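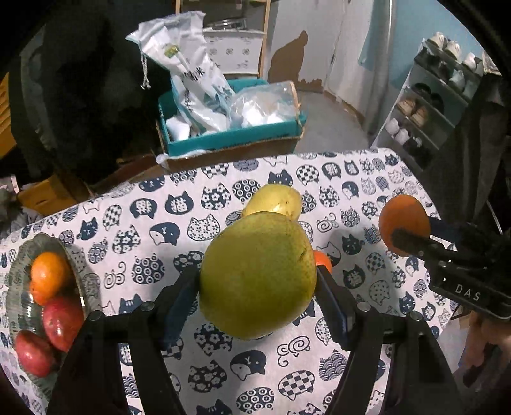 *大小两只梨,前面较大的一只果皮黄绿相间,带细小斑点。*

# Sesden 梨园记录集(第 2 版)

Sesden 是一片老梨园,坡地,朝东南,园里的树大多嫁接在实生砧木上。这个仓库收录梨园的逐树登记、花期、采收、储藏后熟和品尝记录,全部是纯文本表格,附一份品种名对照表和几个整理用的小脚本。

数据由 Huw Watkins 和 Clementina Moreira 整理。Huw 负责树上的部分(登记、花期、采收),Clementina 负责采下来以后的部分(储藏、品尝、品种名考证)。两个人的记录习惯不一样,表里能看出来,后面有说明。

第 1 版只有登记表和采收表,字段名也和现在不同。如果你手里有旧文件,请先看“与第 1 版的差别”一节再合并。

## 概况

| 项目 | 内容 |
|---|---|
| 登记的树 | 118 棵 |
| 记录完整的树 | 104 棵 |
| 已确定的品种 | 16 个 |
| 版本 | 2 |
| 文件格式 | CSV(UTF-8,逗号分隔),说明文字为 Markdown |
| 语言 | 字段名为英文,备注为中文,少数保留原文 |
| 更新频率 | 每季采收结束后更新一次 |

“记录完整”指一棵树在登记、花期、采收三张表里都有至少一季的条目。其余的树或者还没挂果,或者标牌丢过,前后编号对不上,我们宁可让它们空着。

## 文件

```
data/
 trees.csv 逐树登记
 bloom.csv 花期
 harvest.csv 采收
 storage.csv 储藏与后熟
 tasting.csv 品尝
 names.csv 品种名对照
scripts/
 check_ids.py 检查编号是否一致
 join_season.py 按季合并各表
notes/
 layout.md 园区分行说明
 grafting.md 嫁接记录(未整理)
```

`notes/grafting.md` 基本是从 Huw 的笔记本上原样抄下来的,缩写很多,有些地方他自己也认不出来。放在这里是为了不丢,不建议拿来做统计。

## 字段说明

### trees.csv

| 字段 | 类型 | 说明 |
|---|---|---|
| `tree_id` | 文本 | 树的编号,行号加位置号,如 `C-07` |
| `row` | 文本 | 行号,自坡下往坡上用字母标 |
| `pos` | 整数 | 行内位置,从水渠一侧数起 |
| `variety` | 文本 | 品种代号,对应 `names.csv` 的 `code` |
| `variety_conf` | 文本 | 品种判定的把握:`sure`、`likely`、`unknown` |
| `rootstock` | 文本 | 砧木,多数为 `seedling` |
| `form` | 文本 | 树形:`open`(开心形)、`central`(中心干)、`espalier`(篱架) |
| `status` | 文本 | `bearing`、`young`、`weak`、`removed` |
| `remark` | 文本 | 备注 |

编号沿用园里铁皮标牌上的写法。补种的树在原编号后加小写字母,例如 `C-07a` 是在 `C-07` 的位置上补种的,两者是不同的树,不要合并。这一点最容易出错,第 1 版里就有人替我们“修正”过,把字母去掉了,结果两棵树的产量加在了一起。

`status` 只反映最近一次巡园时的情况。要看一棵树什么时候开始衰弱,去翻各季的采收备注。

### bloom.csv

| 字段 | 类型 | 说明 |
|---|---|---|
| `tree_id` | 文本 | 同上 |
| `season` | 文本 | 季别代号,从 `s1` 起 |
| `first` | 整数 | 初花,以当季园内第一朵花开放为第零天起算的天数 |
| `full` | 整数 | 盛花,同上 |
| `fall` | 整数 | 落瓣,同上 |
| `frost` | 布尔 | 花期内该行是否遇霜 |
| `visitors` | 文本 | 看到的访花昆虫,自由填写 |

花期没有用日历日期,用的是相对天数。园里不同季节开花早晚差得很多,而我们关心的是哪些品种的花期能碰上、能互相授粉,相对天数够用,也省得每次换算。需要日历日期的话可以来信问,笔记本里有,没有录入。

初花的标准是树上有一簇花里任意一朵完全张开。盛花的标准松一些,是凭眼睛看的“大半开了”。Huw 早上巡园,通常七点以前走完坡下几行,坡上几行有时要拖到傍晚,所以坡上的 `full` 可能比实际晚半天到一天。

`visitors` 一栏请当成闲笔。有的条目写“熊蜂”,有的写“小黑蜂子”,有的写“有东西,没看清”。没有记录不等于没有昆虫。

### harvest.csv

| 字段 | 类型 | 说明 |
|---|---|---|
| `tree_id` | 文本 | 同上 |
| `season` | 文本 | 同上 |
| `pick_no` | 整数 | 当季第几次采收 |
| `weight_kg` | 小数 | 好果重量 |
| `drops_kg` | 小数 | 落果重量,没称则留空 |
| `ground` | 文本 | 采收时果皮底色:`green`、`green-yellow`、`yellow` |
| `lift` | 布尔 | 托起果实是否容易从果台脱落 |
| `firm` | 小数 | 果肉硬度,压力计读数 |
| `remark` | 文本 | 备注 |

重量用的是 Mansour 的弹簧秤,去掉筐重后记一位小数。那杆秤在湿冷天会偏,我们用固定的砝码校过,校正后的数写进表里,原始读数没有保留。

`lift` 的做法是手掌托住果底,慢慢往上抬到果柄与枝条接近水平,能在果台处自然断开就记 `true`。每棵树在阳面和阴面各试几只,多数断开才算。需要硬拽的不算。

`firm` 从第 2 版开始才有。削掉一小片果皮,在赤道部位的两侧各测一次,取平均。小果型品种的果肉太薄,测出来的数不大可信,已经在备注里写了“小果”。

落果一栏空得很多。草长的时候落果找不全,与其写一个偏小的数,Huw 选择不写。请不要把空值当零。

### storage.csv

| 字段 | 类型 | 说明 |
|---|---|---|
| `lot` | 文本 | 批次号 |
| `variety` | 文本 | 品种代号 |
| `season` | 文本 | 季别 |
| `place` | 文本 | `cellar`(地窖)、`fridge`(冷藏柜)、`room`(室内) |
| `days_in` | 整数 | 在该处存放的天数 |
| `days_to_ripe` | 整数 | 移到室内后到可食的天数 |
| `neck` | 文本 | 按果颈的手感:`hard`、`giving`、`soft` |
| `core` | 文本 | 切开后果心:`clean`、`brown`、`breakdown` |
| `lost` | 整数 | 该批中弃掉的只数 |
| `remark` | 文本 | 备注 |

储藏是按批次记的,一个批次里的梨来自同一品种,但不一定来自同一棵树。因此 `storage.csv` 里没有 `tree_id`,和采收表只能在品种和季别上相连。

西洋梨类的品种要采下来后熟才好吃,在树上放到软的,往往果心已经坏了。这类品种我们先进冷藏柜,再移到室内,每天早上按一次果颈。果颈微微松动记 `giving`,当天就切开品尝。砂梨和白梨类没有这个过程,`days_to_ripe` 留空。

地窖没有控温,深秋之后才够凉。早季的梨放地窖基本都不太成功,相关批次保留着,可以作参考。

### tasting.csv

| 字段 | 类型 | 说明 |
|---|---|---|
| `lot` | 文本 | 批次号,树上直接采食的写 `tree` |
| `variety` | 文本 | 品种代号 |
| `taster` | 文本 | `H` 或 `C` |
| `sweet` | 整数 | 甜,一到五 |
| `acid` | 整数 | 酸,一到五 |
| `grit` | 整数 | 石细胞的感觉,一到五,五为最粗 |
| `juice` | 整数 | 多汁程度,一到五 |
| `skin` | 文本 | 果皮口感,自由填写 |
| `use` | 文本 | 适合的用途:`fresh`、`cook`、`dry`、`perry` |
| `words` | 文本 | 品尝词 |

两位品尝者打分的尺度不同。Clementina 很少给五,Huw 很少给二以下。比较品种时建议先按 `taster` 分开,或者各自减去均值。我们试过统一尺度,坐下来对着同一只梨争了一下午,之后决定各打各的。

`words` 一栏保留了原话,像“有点玫瑰味”“像没放糖的罐头”“皮涩,肉好”之类。没有做归类。

### names.csv

| 字段 | 类型 | 说明 |
|---|---|---|
| `code` | 文本 | 品种代号 |
| `name_local` | 文本 | 园里的叫法 |
| `name_std` | 文本 | 能确认的通行名称,不能确认则留空 |
| `basis` | 文本 | 判定依据 |
| `group` | 文本 | `european`、`white`、`sand`、`unknown` |

梨的名字很乱。同一棵树,上一任园主叫一个名字,邻居叫另一个,剪枝的人又叫第三个。我们以果形、果柄、萼片是否宿存、成熟先后以及后熟表现来判断,没有做过分子鉴定。`basis` 里写了每个代号依据什么定下来的,依据薄弱的会直说。

果皮颜色和锈斑没有单独作为依据。同一棵树上阳面和阴面的果子颜色可以差很多,套袋与不套袋也不一样,果点的大小深浅在湿润的年份又会变。早先有几棵树就是因为看颜色被归错了。

`Hilis` 在表里是一个园内叫法,指坡上三行的一种晚熟梨,果柄粗短,耐放,煮了不散。我们没有找到对应的通行名称。如果你认得,请告诉我们。

## 采集方式

花期和采收先记在防水的小本子上,晚上录入。储藏和品尝直接在窖口的夹板纸上填,攒满一页再录。录入由一个人做,另一个人抽查,抽到不一致就把整页重看一遍。

编号检查用脚本:

```
python scripts/check_ids.py data/
```

它会列出在采收或花期表里出现、但登记表里没有的编号,以及同一季同一棵树 `pick_no` 重复的行。脚本不会改动文件。按季合并:

```
python scripts/join_season.py data/ --season s3 --out s3.csv
```

输出以登记表为底,缺的列留空。脚本只用标准库,不需要安装别的东西。

## 已知问题

- 坡下第一行靠水渠的几棵树在 `s1` 有重复采收条目,其中一条可能是邻行的。没法追查,两条都保留,备注写“存疑”。
- `s2` 花期有一夜霜,`frost` 是按行记的,但坡下冷空气积得厚,同一行里两头受害程度不同。表上看不出来。
- 早季品种在 `harvest.csv` 里 `ground` 的判断偏绿。Huw 喜欢早采,同样的果子 Clementina 可能会写 `green-yellow`。
- 储藏批次的大小不一,有的只有一小筐。`lost` 是只数,批次总只数没有记,所以算不出损耗率。下一版打算补上。
- `variety_conf` 为 `unknown` 的树里,有几棵很可能是砧木自己长起来的,果子小而涩,只适合酿梨酒。
- 品尝时间多在午饭前,偶尔在晚上。晚上那些分数普遍偏高,原因不清楚,表里没有标时间。

## 适合与不适合的用途

这份数据可以用来看一个小园子里各品种的花期重叠、采收次序,比较同一品种在不同地方存放后的变化,也可以当作园艺课上练习表格合并的材料。已经有人拿它画过授粉搭配图,画得比我们自己的清楚。

不建议用它推算产量。树龄差别大,修剪轻重每季不同,有几行还疏过果,疏掉多少没有记。也不要拿这里的储藏天数去指导商业冷库,我们的冷藏柜就是一台旧家用柜,门封换过一次,温度上下浮动。

跟别处的梨园比较时请留意砧木和坡向。坡上坡下的成熟期在我们这里就能差出好几天,同一品种也是如此。

## 与第 1 版的差别

- `id` 改名为 `tree_id`,补种字母恢复。
- `kind` 拆成 `variety` 和 `variety_conf`。
- `weight` 改名为 `weight_kg`,单位统一为千克。旧表里有几行用的是磅,已换算。
- 新增 `bloom.csv`、`storage.csv`、`tasting.csv`、`names.csv`。
- 采收表新增 `firm` 和 `lift`。
- 删掉了 `price` 一栏。那是路边摊的零售价,写得断断续续,而且熟人来买常常不收钱。

旧的品种代号没有沿用。对照关系写在 `names.csv` 每行的 `basis` 末尾,以“旧:”开头。

## 常见疑问

**为什么没有糖度?**
折光仪借来用过一阵,还回去了。那段时间的读数写在品尝表的 `words` 里,没有单独成列。

**能不能要接穗?**
休眠期可以。来信写明代号和想嫁接的砧木,我们看树势决定给不给,弱树不剪。Hilis 的要的人多,需要等。

**怎样知道一只西洋梨能吃了?**
按果颈,别按肚子。等肚子软了,里面多半已经过头。具体到品种,看 `storage.csv` 里 `neck` 为 `giving` 的那些行,对照 `core`。

**June 的那次疏果有没有数据?**
没有。六月疏果时只在标牌上系了绳子,系绳的树在 `remark` 里写着“疏”。

**可以提交自己园子的记录吗?**
可以另建目录,放在 `contrib/` 下,字段照上面的来。缺的列留空即可,请不要为了填满去估。Buvelar 那边的一份正在核对编号,核对完会并进来。

## 引用与许可

数据和文档可以自由使用、修改和转载,注明出处。脚本同样。建议的写法:

> Huw Watkins、Clementina Moreira,《Sesden 梨园记录集》,第 2 版。

如果改过数据再发布,请写清楚改了哪几列。

## 待办

- [ ] 储藏批次补总只数
- [ ] 坡上三行重新挂标牌,铁皮换成铝的
- [ ] 整理 `grafting.md`,先认出缩写
- [ ] 给 `unknown` 的树补拍果实纵切面
- [ ] 品尝表加时间栏
- [x] 磅换算成千克
- [x] 恢复补种字母

发现编号不对、名字认错或者换算有误,直接提 issue,附上 `tree_id` 和 `season`。采收期间回得慢,等最后一批晚熟的进窖以后再一起处理。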